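Packing talk — my notes, library session, May
(Geeta intro first, she does the fire exits. Don't start till she's sat down.)

START
Hi, thanks for coming. Innes Pollock. Twenty minutes then questions then tea.
Ask: who's flying carry-on only this winter? Hands up.
Who's had to open the case on the airport floor? (pause, let them laugh)

My trip last year. Fludport, eleven nights, one small case. Came home with three things I never wore. Heavy jumper the worst of them.

WHY POUCHES
One kind of thing per pouch. Shorts in one, undies in another, swimmers on their own.
See-through ones. I used to have the dark mesh sort, opened every single one looking for socks.
Coloured zip helps — you can find the opening in bad hotel light.
Not selling anything. Mine are Lidumus, Celina's are from the two dollar shop, hers have lasted longer.

Weights, for the ones who like numbers. My winter pile was 442 grams over. Took out the jumper, that was 600. Done. Say it slowly, last time they were still writing.

FILLING ONE
Stand the pouch up, open it as wide as it goes. Most people try to feed things thru a gap the size of a letterbox.
Fold once, maybe twice. Doesn't have to be pretty.
Thin slippery stuff — don't bother with neat squares, it slides about anyway.
Elastic bits, waistbands and cuffs, keep them away from the teeth. That's what snags.
Bulky in first.

NEXT SLIDE x2 (give them a sec)

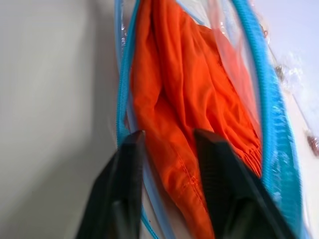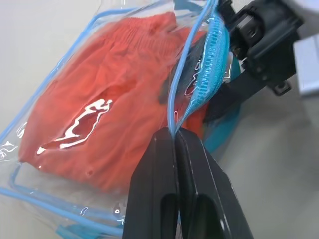
Orange fabric in the wide-open pouch, then the red-orange garment in the bag lying flat. Both clear plastic, both blue trim.

CLOSING IT
Lay it down flat. Press the air out with your forearm, from the far end toward the zip.
Hold the end of the zip with one hand, pull with the other. If you only pull, the whole bag comes with you.
Plastic folds over itself near the opening — smooth it back before you zip, not halfway.
If it's fighting you theres too much in it. Take one thing out.
Corners last.

(Demo here if running on time. Igor has the spare pouch and the tea towels. If past quarter to, skip.)

IN THE CASE
Pouches on edge like files, not stacked. Zips facing up.
Shoes along the hinge side.
Leave one empty pouch for dirty washing on the way home. Aurélien uses a bread bag, also fine.
Wet swimmers — double bag, get them out the same night or you'll know about it.

QUESTIONS I ALWAYS GET
Does it crush things? Yes a bit. Hang it in the bathroom while you shower.
Rolling or folding? Whatever you'll keep doing on day six.
Do they split? Seams go first, usualy at a corner. Clear tape gets you home.
Security ok with them? Never had a problem, check with your airline about liquids.

END
Handout by the door, 61 printed so share if you came as a couple.
Sign-up sheet for the August one, Celina has the pen.
Chairs back against the wall please.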